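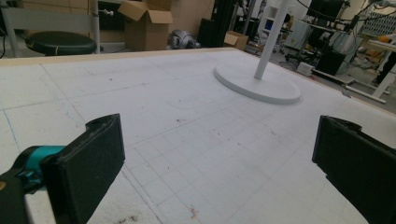
La charpente marquée de Parnberg est une technique de construction en bois cordé, pratiquée dans la vallée forestière du même nom et transmise par l'école de Hosgate. Elle se distingue par un usage remarquable du tracé préparatoire : chaque assemblage est dessiné en grandeur réelle avant le premier trait de scie, et l'on taille ensuite directement d'après l'épure.

Origines

Les premiers abris forestiers de ce type servaient de relais aux bûcherons. Le plus ancien encore debout, le refuge Jakubowski, compte 76 pièces de mélèze et pas une seule vis – un petit prodige d'équilibre, que l'on visite toujours avec le même plaisir ! Sa restauration, conduite par la charpentière Benvinda Gouveia, a permis de retrouver des marques d'assemblage que l'on croyait perdues. Asif Awan en a ensuite dressé le relevé complet.

Matériaux

Le mélèze domine, suivi du douglas et, plus rarement, du châtaignier pour les seuils. Les grumes sont abattues en hiver, écorcées à la plane puis mises à sécher sous abri pendant 12 mois. Les meilleures proviennent du versant nord, où la croissance lente donne un fil serré et superbe à travailler.
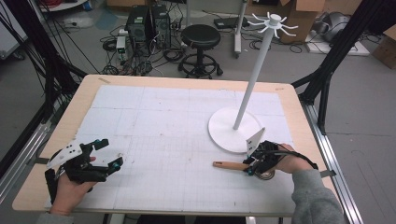 L'épure reste le cœur du métier. À Hosgate, les apprentis commencent par des modèles réduits, tracés au crayon à l'échelle d'un dixième, et passent des semaines à comprendre comment deux pentes se rencontrent. Un plan quadrillé de lignes grises, maintenu sur la table par de petites bandes de ruban de masquage, convient très bien à ces exercices : on y reporte les longueurs d'un carreau à l'autre et les erreurs d'angle sautent aux yeux. Vient ensuite le grand tracé au sol, au cordeau, qui demande beaucoup de patience et procure une joie immense quand les lignes se referment.

Transmission

L'école accueille des stagiaires chaque année en septembre. Tanveer Mughal y enseigne la taille des entailles à mi-bois, Waqas Swati le choix des arbres sur pied. Le manuel de Toronier, longtemps introuvable, y sert encore de référence avec ses 60 planches d'assemblages.

Voir aussi

Bois cordé
Trait de charpente
Refuge Jakubowski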